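Foro de ayuda Patrimonio y Colecciones
6 de julio, publicado por Domenica Eder

Heredé unas piezas de madera traídas de África hacia 1930. ¿A quién pregunto por su procedencia?

Mi tía abuela murió el invierno pasado y en el reparto me han correspondido una caja con tres figuras de madera tallada, un taburete pequeño y un cuaderno. Su padre trabajó como agrimensor para una compañía maderera y lo compró o se lo dieron todo en un lugar que en el cuaderno aparece como Kaijage. No sé si es un pueblo, un apellido o el nombre de la concesión. En la base del taburete hay una etiqueta de papel con el número 39, y en una de las figuras otra con el 43. Las demás no llevan nada.

No quiero vender. Me gustaría saber qué son y, si salieron de allí de mala manera, devolverlas a quien corresponda. Escribí al museo provincial y me contestaron que no hacen tasaciones, cosa que yo no había pedido. Un anticuario me ofreció 1.360 euros por el lote sin explicarme nada de las piezas.

¿Hay algún procedimiento para particulares? ¿Puedo mandar las piezas al extranjero sin meterme en un lío? ¿Y conviene limpiarlas antes de enseñarlas?

Domenica Eder

Konrad Lehner

No las limpies. Ni cera, ni aceite, ni paño húmedo. Los restos de la superficie (tierra, grasa, humo) forman parte de lo que un especialista va a mirar. Tampoco despegues las etiquetas.

Sobre el procedimiento: para museos públicos hay países con normas o acuerdos propios, pero un particular suele tener que hacerlo por su cuenta. El orden que yo seguiría es este.

1. Fotografía cada pieza por delante, por detrás, por los lados y por la base, con una regla al lado. Fotografía también las etiquetas y todas las páginas del cuaderno, incluidas las que parezcan no tener interés.

2. Busca a quién pertenecía la numeración. Un 39 y un 43 pegados en papel pueden ser de una exposición, de un inventario de mudanza o de una subasta. Si la compañía maderera dejó archivo, pregunta si hay relación de enseres del personal. Los manifiestos de carga a veces se conservan en los archivos portuarios.

3. Escribe a un museo con colección etnográfica y dirige la carta al departamento de investigación de procedencias, no al correo general. Di en la primera línea que no pides tasación. Es probable que por eso te contestaran así.

4. Cuando sepas de qué país se trata, contacta con su embajada, sección cultural, y con el museo nacional. Ellos te dirán si hay una comunidad o una familia con la que hablar.

En cuanto al envío, no saques nada del país sin consultar. Según la antigüedad, el valor y la categoría puede hacer falta permiso de exportación, y si la madera es de una especie protegida se añade otro trámite. Pregunta en la consejería de cultura de tu comunidad, por escrito, y guarda la respuesta.

Yo pasé por esto con un bastón de mando de mi abuelo. Desde la primera carta hasta la entrega transcurrieron casi dos años, y la mayor parte fue esperar correos.

Clotilde Hamel

Si son de los años treinta, lo más seguro es que sean piezas hechas para vender a europeos. Había muchísimas. Yo cogería el dinero.

Priya Okafor

No estoy de acuerdo con Clotilde. Puede que sean piezas para viajeros, pero eso no se sabe sin verlas, y el cuaderno ya es más documentación de la que tienen muchas vitrinas. Un taburete con uso en el asiento y en los bordes es otra cosa que un recuerdo de puerto.

Añado dos cosas a lo de Konrad. Kaijage me suena a nombre de persona, así que mira si en el cuaderno aparece junto a una cantidad o una fecha. Si es así, podría ser el vendedor, y ese dato vale más que el del lugar.

Lo segundo es la conservación mientras tanto. Guarda las figuras tumbadas, en papel de seda sin ácido, lejos del radiador, y revisa si aparece serrín fino debajo. Si aparece, hay insecto activo y toca llamar a un restaurador antes que a nadie.

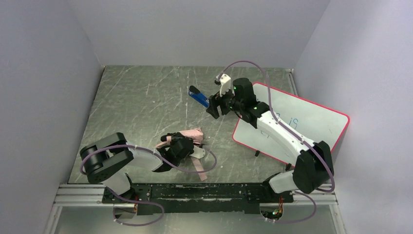

Dos brazos robóticos montados sobre una mesa metálica.

También puedes encargar un registro en tres dimensiones, pero no es imprescindible. A mí me pidieron 2.988 euros por una colección pequeña y al final el museo receptor se conformó con fotos normales bien iluminadas. Déjalo para cuando alguien te lo pida.

Si encuentras la página donde se nombra Kaijage, súbela aquí y la miramos.

Contacto | Normas de la comunidad | © Foro Patrimonio y Colecciones | Volver arriba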